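Category: Builds & Projects > Grippers and End Effectors
Last updated: February 4, 2026

Hand-held gripper with a fisheye camera – finger pads keep shifting

ollville_bench
I'm building a hand-held gripper with a wide camera looking down over the jaws, so I can record myself doing jobs and play them back on a small arm later. The body is gray plastic. The fingers are my problem. I have a black rubber pad with a pocket in it and a curved white tip that comes up out of the pocket. When I squeeze something hard, like a socket or a jar lid, the tip leans over before the jaw has finished closing. The recording then shows a jaw position that doesn't match where the tip really is.

I've tried two hardnesses of rubber. The softer one holds small parts better and leans more. The harder one drops screws. I don't want to go to a rigid finger if I can avoid it.

The linkage is a copy of the one in the Akotard plans with longer arms. Trigger is a plain pull, no motor.

tin_snips63
What's holding the pad to the jaw? If it's only glue, that's where I'd look first. Mine looked like the tip was bending and the whole pad was peeling up at the back.

ollville_bench
Two screws from behind into a printed plate, and the pad is pressed over the plate. No glue. I pulled on it with pliers and the plate doesn't move.

Lurdes Simões
The Akotard linkage was drawn for short arms. If you made them longer you also made the slop at the pivots bigger at the tip. Before you change rubber again, clamp one jaw in a vise, put a dial indicator on the tip and push with a spring scale. Then do the same with the indicator on the plate. Subtract one from the other and you know what belongs to the rubber.

I did this on mine in October and most of it was the pivots. I reamed them and put in brass bushings. I still have the same pads.

rackmount_ray
I'll disagree with that a bit. Bushings are fine, but a soft finger is going to lean whatever you do behind it. If you want the recording to match the arm, put the same fingers on the arm and stop worrying. Then it leans the same way on both ends.

Lurdes Simões
It leans the same way if the force is the same. Your hand and a servo don't squeeze the same.

rackmount_ray
Close enough for jar lids.

ollville_bench
Same fingers on both was the plan. I still want the number to be right, so I'll do the vise test.

Took the tool over to the shared shop to try it somewhere bigger than my garage. View over the jaws, white table on the left, the long room behind it:
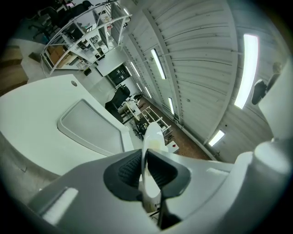

Vol. 6, No. 2

The room bends a lot out at the sides, which I knew it would with this lens. What I want to know is whether the finger tip is too tall in the view. It sits right up against the background and I'm worried it hides the thing I'm trying to pick up.

tin_snips63
I wouldn't shorten it. The white tip stands out well against that brown floor. Over the white table might be another story. If your software has to find the tip, try it there before you cut anything.

What's the yellowish mark near the end of it?

ollville_bench
Not sure. I'll wipe it down with alcohol and see if it comes off.

Witkowska
Different point. You have a row of bright ceiling lights in view. If exposure is on auto, the picture will get darker every time you tip the tool up and lighter when you point it at the floor. That gave me far more trouble than finger flex ever did. Lock the exposure and the white balance before each session.

rackmount_ray
Agree on locking it. You could also angle the camera down. You don't need that much ceiling.

Witkowska
I'd leave the angle alone. If he's tracking position from the video, ceiling ribs and light fixtures are good fixed features. The table is nearly plain white and won't give the tracker much to hold on to. Tip the camera down and you lose the useful part.

rackmount_ray
Depends on the tracker. I run tags on the bench with the Skestell mount and never look at the ceiling.

Witkowska
Tags work until your arm covers them.

ollville_bench
No tags so far. I'll lock exposure and keep the camera where it is.

Vise test is done. With a 4 lb push at the tip, 63 thousandths total movement, and most of that shows up at the plate too. So Lurdes was right about the pivots – the rubber is the smaller part of it. I've ordered bushings and a reamer.

Lurdes Simões
Ream both arms clamped together so the holes line up. Go slow in printed plastic, it melts and then the hole is oversize. A drop of water helps.

rackmount_ray
Fair enough on the pivots. I'd still put the same fingers on the arm.

ollville_bench
I will. Does anyone know if the bushings need a washer between the arm and the body, or can the flange take it?

tin_snips63
Flange is fine if it's facing the body. I used thin nylon washers on one side to take up the gap.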